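Yen-ting Cheung
Notes on re-tuning the Gemthorpe reed organ, a thread. 1/

The instrument is a suction reed organ with two sets of reeds, 110 reeds still in place when it arrived from Fulton. 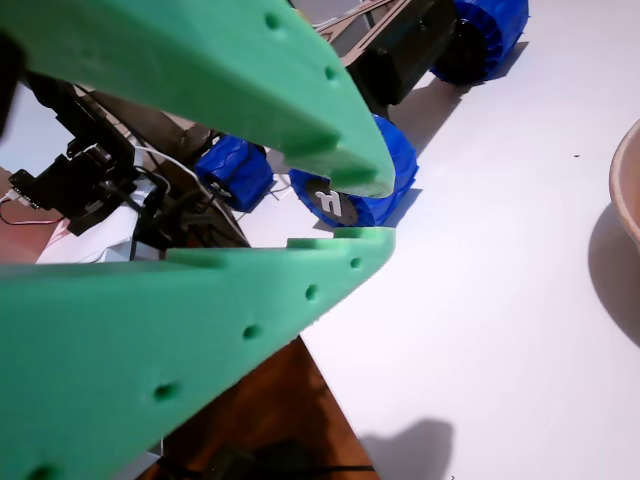 2/ Pitch first. Everything was sitting 8 cents flat of A440 on average, with the treble worse than the bass. I don't pull an old organ up to 440 unless it has to play with other instruments. This one does, so up it goes.

3/ Cleaning comes before any measurement. Dust on a reed tongue adds mass at the tip and lowers the pitch. If you tune first and clean later, you get to tune again.

4/ Pull each reed with a proper hook in the notch at the heel. Keep them in order. I use a drilled board with the note names penciled on it. An egg carton is fine for one octave and a bad idea for five.

5/ To raise pitch, remove metal near the tip of the tongue. To lower it, remove metal near the root. Slide a thin brass shim under the tongue before you touch it with anything. Fine file or scraper, light strokes, along the length.

6/ Do not scrape across the tongue. A crosswise scratch near the root is where the crack will start.

7/ Measure with the reed in its own cell, on the organ's own suction. A reed tested on a bench block can read several cents different from the same reed in the chest. I rough-tune on the bench and finish in place.

8/ Let the reed rest before you trust a reading. Filing warms the brass and a warm tongue reads flat. I do one octave, leave it alone, and come back to it after lunch.

9/ Someone asked about temperament. Equal. The Lammers handbook gives a milder unequal scheme that I like for hymns, but the owner plays in five flats.

10/ The second set is a celeste, tuned slightly sharp of the first. I set the beat at tenor C and let it speed up gradually toward the top. If every pair beats at the same rate, the bass sounds sour.

11/ Reeds that speak late are usually a voicing problem. Check the curve at the tip against a neighbor that speaks well. Bend in very small amounts. Tongues do break, and a replacement never quite matches.

12/ Correction to 3/: verdigris is a separate case. Brush it off dry. No polish, no acid.

13/ Two reeds in the bass are cracked and will be swapped from the Atine parts organ. Same width, slightly different profile. Readings for the full compass go up in February when the bellows cloth is done.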